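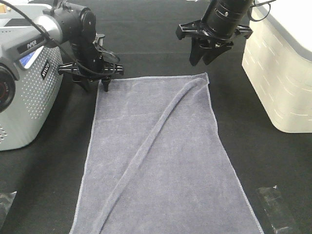
We got back from Zulstead on Sunday with a wet tent, a bag of sandy laundry and a list of things I want to do differently. I'm writing it up now while I still remember, mostly for my own use, but Raili asked me what we used for sleeping this time and I promised her a proper answer.

Sleeping first, then. For years we took the big double air mattress. It is comfortable until one person turns over, and it takes up most of a duffel. This time we went with two separate self-inflating mats, the three-inch kind, side by side with a fitted sheet over both. The sheet is a regular queen from home. It held them together well enough that neither of us ended up in the gap. They pack down bigger than the air mattress did, but I didn't have to bring a pump, so it came out even.

You do have to open the valves early. The instructions say ten minutes. I gave them an hour while we put up the rest and they still needed a few breaths each. After being rolled up all winter they don't want to fill. Next year I'll lay them flat in the spare room the day before we leave.

The sleeping bags were fine. Mine is the old green one with the broken zipper pull, and I used a loop of cord on it again. It gets down to the low forties at night up there even in August, and I was warm enough with socks on. Naa brought a bag rated for much colder weather and slept on top of it three nights out of four.

The site: we were at the upper end of Guditlow, near the water tap. The sign at the turnoff gives the elevation as 2,394 feet, and you feel it in the evenings. It's a good spot for shade and a bad one for drainage. The ground looks level and it isn't. We pitched with our heads at what we thought was the high end, and when it rained on the third night the water came in under the vestibule and ran along the edge of the groundsheet. Nothing important got wet, just my shoes and a paperback. In the morning Faraji walked over with a shovel and showed us the shallow low spot we had set up in. He has camped in that same row since his kids were small. He said the two sites past the fire ring stay dry, so I've written down the numbers and will ask for one of those.

About the tent. It's the Kodikara, the four-person one, and this was its fifth summer. The seams on the fly are starting to peel on the inside. You can see the tape lifting along the ridge when the light is behind it. I pulled off the loose pieces with my fingers at home and I have a tube of sealer on the bench. I've done this before on an older tent and it took two evenings, one for cleaning with rubbing alcohol and one for the sealer itself, then a full day to cure. The floor is still good. The poles are good except for the one I stepped on two years ago, which has a sleeve on it.

Cooking was simple. One burner, one pot, one frying pan. We ate eggs, rice and beans, the sausages Naa's brother makes, and a lot of tomatoes. I brought too much coffee and not enough oil. I also forgot the dish tub, so we washed up in the cooler lid, and I don't recommend it. The lid has a groove around the edge that holds grease.

The cooler kept ice until the fourth morning. I froze water in milk jugs this time instead of buying bagged ice, and I'll keep doing that. You can drink it as it melts and nothing floats around in a puddle. The store at the bottom of the hill does sell ice, but it closes at four and they were out both times I went.

We did one long walk, up to the Zolness overlook and back by the creek. The climb is 1,468 feet according to the board at the trailhead. It took us most of the day with a long stop for lunch. The upper part has been rerouted around a washout and the new section is steeper than the old one. Bring more water than you think. I had two liters and finished it before the top.

For next year: the dish tub, oil, a second tarp for over the table, longer guylines, and a headlamp that doesn't turn on by itself in the bag. I want to replace the mallet too. The rubber head comes off every few stakes and I spend more time looking for it than using it.

The tent is hanging over the rail in the garage. I'll get to the seams next week if it stays dry. Raili, the mats are the ones with the orange straps, and you can borrow them any time before October.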